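Tracking down a grip that lets go for no reason

Posted in Bench Notes by Lutfa Weerasinghe

"For no reason" is what the fault log says. I don't believe it, and you shouldn't either. If a two-handed robot lifts a small box off a plate all morning and then drops it with no error raised, something changed. The log just wasn't watching it.

These steps are for the Stisska hands on the Kitano upper body, but most of it carries over.

1. Stop and leave everything where it is. Hit the stop, wait for the arms to settle, and keep your own hands out of reach until the drives are off. Tapio Pesonen grabbed a falling box in November and got a pinched thumb for it. The box was fine.

2. Write down the run number before you clear anything. Ours was run 1541. Clearing the fault also wipes the finger current history, and the manual doesn't mention that anywhere I could find.

3. Don't recalibrate yet. The support line will tell you to. Recalibrating moves the zero, the fault goes quiet for a day, and then you're back here with less to go on.

4. Check the wrist cables. With the power off, follow each one from the wrist down the forearm and feel for stiffness or a loose plug. Then power up, stand clear and command a slow wrist roll while somebody watches the signal. Our right hand lost its finger feedback for 200 milliseconds near the end of the roll. The controller held the last good value and carried on as if it still had the box.

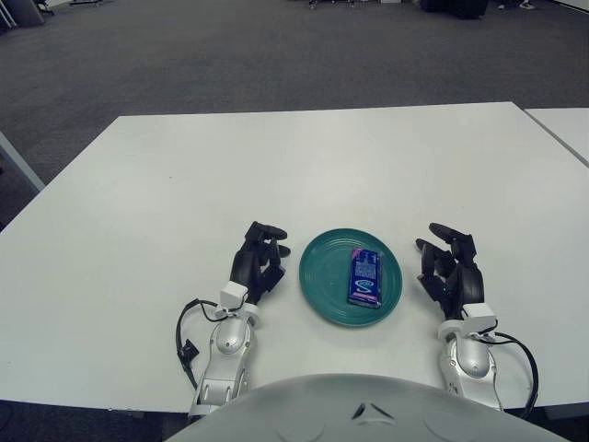 5. Repeat the lift at low speed, 30 per cent or less, with the same box and the same plate. Swapping in a foam block because it's safer to drop proves nothing about the box. Do 17 lifts at least. Siiri Karppinen stopped at five clean ones and signed it off, and it failed again before lunch.

6. Change one thing, then repeat step 5. We replaced the right wrist cable and left the software alone. Aatos Oksanen wanted to load the Jeteck patch at the same time, which would have left us guessing which one did the job.

7. Set the feedback timeout yourself. Ours shipped with it switched off. I'd call that a safety fault, whatever the release notes call it. Pick a value shorter than the dropout you measured, and have it stop the arm and hold the grip where it is.

We haven't had a drop since the new cable went in. I'm not calling it fixed. The old cable is in a bag in the second drawer, labelled, if anyone wants to cut it open.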